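# Skolo Countertop Spinner, Two-Tier, White Wire

**Sold by:** Plalgate Store Fixtures
**Item:** 121
**Condition:** new, ships flat with the post separate
**Minimum order:** 2

The Skolo catalog calls this rack a "silent sales partner." We call it a rack. It holds small stuff on a counter and goes around when somebody pushes it. If your stuff isn't selling from a shelf, we have doubts that it will start selling because it spins, and we'd sooner say so now than process a return in June.

Some shops do well with one. Gift shops, feed stores, the front desk at a campground. Places where people stand still for a minute while a card goes through. If your customers pay at a self-checkout, skip it.

## What the maker claims, and what we think

**"Boosts impulse sales."** Skolo gives no number and doesn't say who measured it. Our own evidence is reorders, and those are mixed. Plenty of stores buy one pair and never buy again, which could mean the racks last or could mean they're in the basement.

**"Assembles in moments."** Depends on your moments. The post seats into the base without trouble. Getting the tiers level takes patience, and the sheet in the box has drawings only, no words. Put the lower tier on first. The drawings show it second, and we've written to Skolo about that.

**"Commercial-grade finish."** Nobody we've asked can tell us what grade that is. It's a white coating over wire. It scratches if you drag metal clips along it, and the scratches show. Dust shows less than it would on black.

**"Rated for 500 gift cards."** Maybe, if they're thin and you never want to get one out. Load it half that full and shoppers can read the fronts.

## How it compares

We also stock the Cuadros four-sided tower and the Flumirix floor spinner. The Cuadros takes boxed goods and sits steadier, but it eats the counter and hides whoever is working behind it. The Flumirix holds far more and needs floor space most small stores don't have. It also squeaks. Flumirix says a newer bearing fixes this. We haven't had a newer one in to check.

For key rings, seed packets on hang tabs, air fresheners, and cheap sunglasses with a tag, the Skolo is the one we'd pick, with some grumbling about the price.

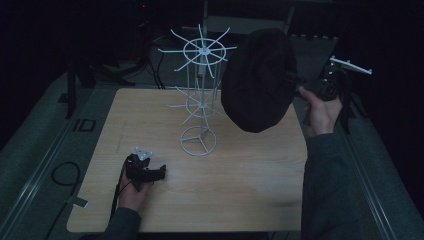

Balance is where most complaints come from, and most of them are about loading. Put heavy things low, and load opposite sides as you go instead of filling one side and moving on. The whole thing depends on a circular wire base with three spokes meeting in the middle, and there's no weight in it beyond the wire, so a top tier full of pewter magnets on one side will make it lean. The wide upper ring, with its arms sticking out, is also the part that catches sleeves and purse straps. Set it well back from the edge. Rubber feet from any hardware store help on glass counters, and we don't see why they aren't in the box.

## Before you order

- Measure from the counter to whatever hangs over it. Cigarette racks and heat lamps have both caused returns.
- Check your packaging. Round hang holes are fine. Narrow slots tend to bind.
- The sign holder in the Skolo catalog photo is sold separately. We don't carry it, having seen one.

Orders ship from our warehouse in 22 days or less. Skolo promises faster. Skolo isn't the one packing them.

*Page last checked Nov 20, 2018. Call for current stock.*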